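Subject: Re: Table coverings for the document handling sessions

From: Lungile Le Roux
To: Hutilum Collections Care List
March, 10:40

Dear colleagues,

Thank you for the replies received so far. I am answering the question quoted below on behalf of the Skendutari reading room, as it touches on the guidance we are revising for all sites.

On the afternoon of the first session, the Xaba reading room wrote:

> We are preparing to lay out the 1910 property ledgers and the
> loose correspondence that came with them. Our tables are 70 inches
> long and have a dark varnished top. Past practice was to work
> directly on the varnish, with felt under the bindings only. Does
> the list recommend a full covering, and if so, should it be white?
> Two members of our staff find a white surface tiring over a long
> day. We would also like to know how often a covering should be
> changed.

We do recommend a full covering for any session involving loose leaves. The covering should be plain, smooth and matte, and it should extend past the working area on every side. Glossy board is not suitable, as it throws light back at the reader and allows single sheets to slide.

On the matter of color, our preference remains white. Fragments from the edges of old paper are far easier to find against it, and any grit on the table shows before a document is set down. We recognize the concern about eye strain. The Andadau branch has dealt with this by lowering the desk lamps and scheduling a break after each box – a simple measure that other sites may wish to adopt.

Coverings should be inspected at the start of each session and again before a new box is opened. Small specks may be lifted with a soft dry brush. Marks that do not lift should be noted on the session sheet, so that they are not later mistaken for transfer from a document. A covering that has picked up ink, adhesive or a crease should be replaced at once. Otherwise, please allow no more than 3 sessions per covering.
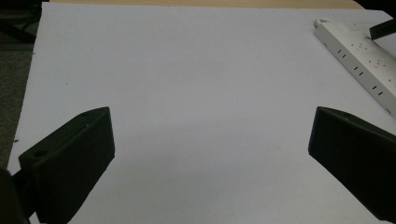

White work surface with a few small specks and a faint smudge.

Marks as slight as these do not call for replacement under the revised guidance, provided that they have been brushed and recorded.

Sites that need fresh stock should send their requests to me by the end of the month, stating the table length and the number of tables in use. Please keep 2 spare coverings flat in a drawer – rolled stock takes too long to settle.

Comments on the draft may be sent to the list or to me directly.

Sincerely,

Lungile Le Roux
Reading Room Services, Skendutari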